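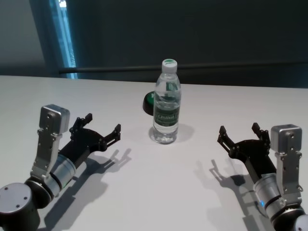 The two-arm team at the Hosville Robotics Club has picked its task for the June showcase, and it's a good one: pour a glass of water with nobody touching anything. One arm holds the bottle, the other takes off the cap, and then comes the pouring, which we're all a little nervous about (and very excited about!). For now the work is all about the approach, meaning how the two grippers come in from either side with their fingers open and line up on a bottle standing on the white table. We're using a slim ribbed bottle with a dark green label and a white screw cap, and it has been a wonderful teacher. Clear plastic full of clear water is hard for a camera to make sense of. The label is the easy part to find, so the students started there and are working their way up to the cap.

If you haven't stopped by since the fall, a quick catch-up. The club has 9 students this term, split between the two-arm team and the line-follower team, and we meet in the back workshop at the Cevside Library annex. Nearly everyone on the two-arm team came over from line followers, so they already knew motors and batteries and how to read an error message without panicking. Two arms that have to share a table were new to all of them. The first few weeks went into keeping the arms out of each other's way, and there was a lot of drawing on paper before anyone pressed go. Those drawings are still taped up by the door and they're worth a look. One of them has a hippo on it. It's not related to the robot.

The software side is coming along fast! The students have named their control program Durov, after a long evening of voting, and version 2 went onto the club computer this month. The big change is that the arms can now be told to wait for each other. In the old version each arm ran its own list of moves, and if one was slow the other carried on anyway. Now there's a checkpoint after every move, and neither arm goes on until both have reported in. It makes everything slower and much nicer to watch.

We've also started recording practice runs properly. A student drives both arms by hand with the controllers, does the approach as smoothly as they can, and saves the run with a note on how it went. The team has 64 good ones in the folder so far and would like roughly 700 before the showcase, so there's plenty of driving time for anyone who wants it. It's surprisingly fun and also surprisingly tiring on the thumbs. The notes are great reading, too. "Too fast, sorry" comes up a lot, and one just says "beautiful" with four exclamation marks.

Lighting is the next puzzle. The arms throw long shadows over the tabletop, and the students have been arguing (cheerfully) about whether to soften the lamps or leave them alone and record runs under all sorts of light. The second camp is winning at the moment, mostly on the grounds that we have no idea what the lights in the showcase hall will be like. If you have a desk lamp you could lend us until June, please bring it along with your name taped to the base.

The line-follower team hasn't been sitting still either. Their new course has a bridge, and they'll have the full story in the next issue.

A big thank you to the Hosseinzadeh Hardware store for the box of small screws and the very long extension cord, both already in use. We're still looking for a second folding table, a few towels for when the pouring starts, and a plastic pitcher with a wide handle. Family members are welcome to sit in on any practice. Please stay behind the yellow tape while the arms are powered, and ask the students questions, because they love explaining this stuff and they're getting really good at it.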